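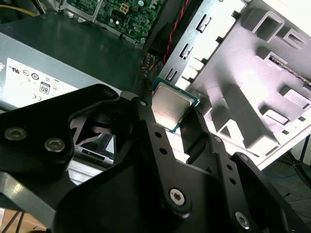 Search this site... Go

Hello and welcome to the big computer clear-out! I've been promising a proper gallery page for months, and September has turned out to be the month when I finally have the table space, the daylight and the patience all at once. The plan is simple enough: one tired desktop, opened up, looked over, sorted into keep and don't keep, and put back together as something I can use in the sewing room for patterns and music.

I bought it secondhand in Festbridge, from the shop on the corner that used to be a bakery (it still smells a little like cinnamon in there, which I count as a bonus). The seller called it a Nadlow, which as far as I can tell is just the name of whoever put it together, and it had been an office machine before it came to me. I paid $138 for it with a keyboard thrown in. My sister thinks I was robbed. I think the keyboard alone is worth a good chunk of that - it has the loudest, clackiest keys you ever heard and I adore it!

The processor and the power supply

I do love a processor out in the open. You go years without ever laying eyes on the thing, and then there it is, a silvery metal lid with a little edge of green board showing around it, and it's much prettier than it has any right to be. I've kept an old one in my button jar for ages just because I like the look of it.

The big gray metal box in the open case is the power supply, and I'm a label reader, so of course I went straight for the white sticker on the side. There's a UL mark on it, and lower down a small badge with an 80 that looks like one of those 80 Plus efficiency ones. If you're shopping for a used computer, have a peek at that sticker. I never used to bother, and I once ended up with a supply that hummed like a refrigerator.

A few notes for anybody doing the same

I keep the screws in a muffin tin, one cup for each part of the case, with a scrap of masking tape under each so I know what goes where. I used to use a single saucer. Don't use a single saucer. I spent a whole evening matching threads and I'm still not sure I got it right.

For dust I use a soft paintbrush, the kind you'd buy for watercolors, and I do it out on the porch. For the old gray paste I use rubbing alcohol and coffee filters, and I let everything sit until it's good and dry while I make lunch. The new paste is a tube of Xaba that I've had in the drawer since the last rebuild - a blob the size of a small pea is plenty.

The whole job takes me 7 hours, counting lunch and the time I spend hunting for my reading glasses. Faster people exist, and I wish them well.

Next up is moving the patterns over. I have 2,283 of them in a Ballotell folder, and I'd guess I've sewn from maybe a dozen, so there'll be a clear-out there too before anything gets copied. If you've got a good way of naming pattern files, please send it along, because mine are mostly called "new skirt" and "new skirt 2."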